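Back over at Cutham again, and I still can't get the smell of contact cleaner off my hands. I've had a shower and everything!

So, the arm. The left wrist has been throwing a fault every so often since March, always when it's halfway through a pick and never when I'm stood there watching it (of course). The log had it down as 2184, and the Altel manual says that means "joint comms, check harness", about as much use as a doctor telling you to check your leg. I went through the whole harness anyway, connector by connector, with a torch in my teeth. Found it on the last one but one, a pin pushed back so slightly that it looked fine until I wiggled it. Twenty minutes to fix and most of the morning to find. I've ordered a spare harness from Drostotport because I don't trust that plug any more, and they want 20 days for it, which made me swear at the phone.

While the covers were off I did the fingers as well. The pads on the right hand had gone shiny and I'd been putting it off for ages. New ones on, screws done up with the little torque driver and not by feel like last time, when I had one drop out mid-shift and spent an hour on my knees looking for it in the carpet. Then re-zeroed both hands, ran the open and close test, and wrote the hours down in the book: 3590. That's getting on for a proper grease, so I'll have to get the good stuff in from Qaisi before my next visit. Must remember the nozzle too!

Lunch was a cheese roll in the van. Rain the whole time.

After that it was teaching the positions again, the bit I do quite like, even if my back doesn't. Zeroing shifts everything by a hair, so all the old points want going over. I began with the tote on the floor and left the yellow shelves till later. Those long black trays are the fussy ones, three in the tote side by side and three more up on the top shelf on a slant, and they're glossy, so the vision gets in a muddle if the lights are on full. Turned the exposure down two notches and saved it under a new name in case I want the old one back. The grey discs and the square black boxes on the bottom shelf can wait until tomorrow, first thing, before the phone starts. Need to take the long hex key back with me, it's still on the kitchen table.

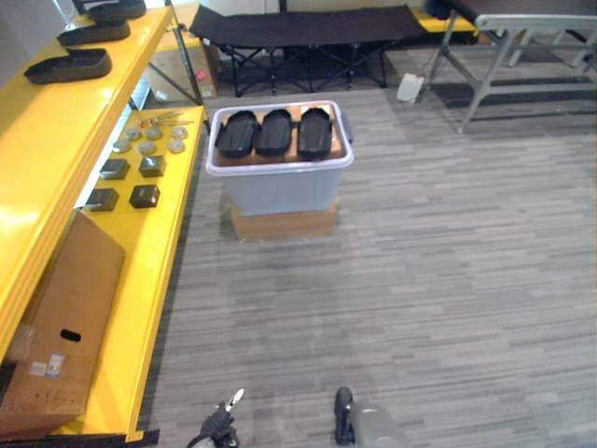
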